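In defence of the old desktop

My neighbour Siiri Hakala reckons I should put my computer out with the hard rubbish and buy a laptop like a normal person. She may be right! But I've had the side off one desktop or another for 22 years now, and I'm not ready to give it up.

What I love is the plainness of it. You undo a panel, you look in, and there's the whole works laid out like a little town. Memory goes in those slots, the processor sits under its lever, power comes from the grey box in the corner. If something dies you swap that one bit and keep the rest (my mate Zachary Turcotte still runs a case he found on a nature strip).
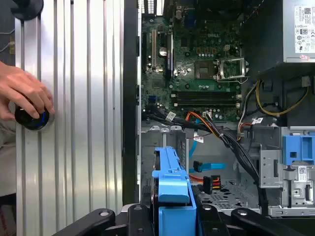
Try that with a laptop. I opened mine once, in November, and found the memory soldered down and the battery glued in. The repair quote was $578, which is a fair whack for a machine I'd paid not much more for, and the bloke at the counter was already steering me towards the new ones.

Yes, a desktop is bulky, it hums, and the cables are a dog's breakfast no matter how many ties you use. Mine gathers dust like you wouldn't believe. I'd still rather spend a wet afternoon with a screwdriver and a cuppa than hand over another $2000 for something I'm not allowed to open. Siiri can have her laptop. I've told her I'm not fixing it.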